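Shared Kitchens: The Microwave Question

Nesrin Ateş looks after appliances for the shared kitchens at Dellarside, a residence with 17 kitchens and a steady turnover of tenants. Most of her work orders concern microwaves. We spoke in May, at eight in the morning, before her rounds.

The subject was the countertop unit, and in particular what she looks for in a front panel. Ateş has no interest in cooking programs. "People reheat," she said. "They reheat rice, soup and coffee. A panel that puts time first will get used correctly by most of them."

Her preferred layout is a display at the top of the control column with time keys directly under it. Each press should add a fixed amount. She dislikes dials on shared units, as the short settings are hard to hit and the knobs go missing.

"With a dial, somebody who wants 20 seconds gets 40," she said. "With a ten-second key they press it twice. I can explain that to a new tenant in one sentence." 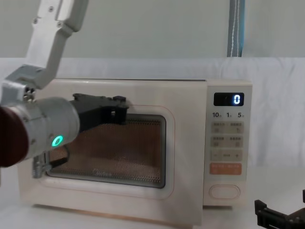 Doors are the second item on her list. A hinge that has dropped will still close if the door is lifted slightly, and tenants learn to lift it without reporting anything. Ateş opens and closes every door by hand on each visit and watches the gap along the top. If the gap is uneven, the unit comes out of service the same day and is tagged.

She does the seal next, with a damp cloth and a little dish soap. Scouring pads are banned. The mesh behind the window gets a look from the front with the room light on, and any tear or burn mark means the unit is scrapped. "We don't repair mesh. We don't repair doors, either. The labor costs more than the oven."

Placement came up several times. Ateş wants a microwave on a hard, flat surface with nothing on top of it and clear space at the back and sides. Her colleague Emiliano Garrido marks the position with tape at the rear feet, so that a unit shifted during cleaning goes back to the same place. The clearance itself is taken from the manual for each model.

Labels and language

Some panels in her care are printed in Chinese. One Midea has quick keys for ten seconds, one minute and five minutes, with the numerals printed large and the unit characters small beside them.

"The time keys need no translation from me," Ateş said. "A minus and a plus, no translation. The function keys are the ones I get calls about." Those have little icons under the text -- stacked lines, a pear shape -- and tenants guess at them.

Her first fix was adhesive labels from a supplier called Lozano. They lifted at the corners within two weeks. She now keeps a printed card on the wall at eye level, with a drawing of the panel and the English beside each key. Vira Antoniuk, who handles tenant orientation, checks the wording.

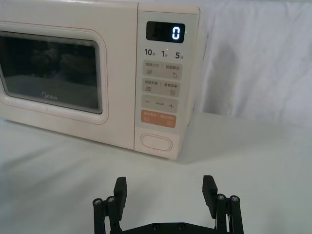 Cleaning schedule

Ateş wipes control panels with the cloth barely damp, and she sprays the cloth, never the panel. On touch keys she unplugs first. "Otherwise you are cooking nothing for five minutes while you clean."

Interiors are done weekly. A bowl of water goes in for 2 minutes and stands with the door shut for 5, then the walls are wiped from the top down. The display should read zero when she leaves. A unit left with time on it gets started by the next person before they have looked.

Asked what she would change, she named the beep. She would like it quieter at night.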